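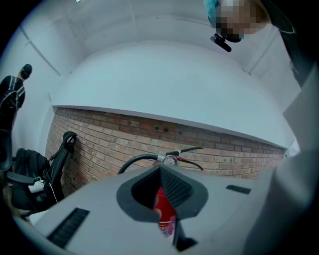 A hand-held gripper in front of a fire extinguisher, Fellcombe Open Workshop.

The Fellcombe Open Workshop is an annual public demonstration of robot handling methods held each December at the Giltside building in Fellcombe. It is organized by the Paucar Laboratory, a research group concerned with teaching robots to pick up, turn and put down household and workplace objects. The event is open to the public free of charge, and school groups are admitted in the morning.

Background

The workshop grew out of a series of closed visits arranged for engineering students. Deisy Cuadros, the founding head of the laboratory, proposed that the same sessions be opened to residents of the town, many of whom knew the building only as a former print works. The first open day consisted of a single talk and a short demonstration. In later years the program was extended to 3 sessions, and the talk was moved to the end of the day so that visitors could ask questions on the basis of what they had seen.

Hand-held demonstration

The main part of the program deals with the recording of human demonstrations. In this method a person holds a gripper in the hand and carries out a task directly, while a camera attached to the tool records the motion and the surroundings. The recordings are later used to train a control program for a robot arm fitted with a similar gripper. The method allows tasks to be recorded in ordinary rooms, without moving a robot from place to place.

Objects are chosen to cover a range of shapes and surfaces. Rigid objects with handles and hoses, such as fire extinguishers, present several possible places to grip, only some of which are suitable for lifting. Cloth presents a different difficulty, as it changes shape whenever it is touched and no two attempts begin from the same position.

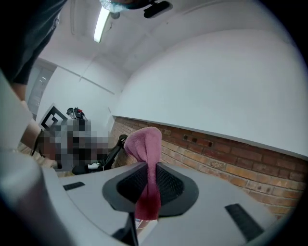
Towels are the cloth item most often used at Fellcombe. According to the laboratory's program notes, written by Gilberto Londoño, a towel is familiar to every visitor, and the difference between a good grip and a poor one can be understood without technical training. The notes also describe the use of printed square markers, whose black-and-white patterns help software work out the position of a tool or an object in a recording.

Visitor sessions

Each visitor session is limited to 15 people and is led by 2 members of the laboratory. Participants first watch a demonstration and may then try the hand-held tool under supervision. Recordings made by visitors are kept only with written consent. Faces are obscured before any recording is added to the Wituditz collection, the laboratory's archive of demonstrations, which held 2,000 recordings when its catalog was last revised.

Organization

Lensa Woldegiorgis succeeded Cuadros as head of the laboratory and has directed the workshop since that time. The school program is managed by Maribel Rivadeneyra, who introduced a printed guide for teachers. Registration opens in the fall, and places not taken by schools are released to the general public.

See also
Paucar Laboratory
Wituditz collection
Giltside building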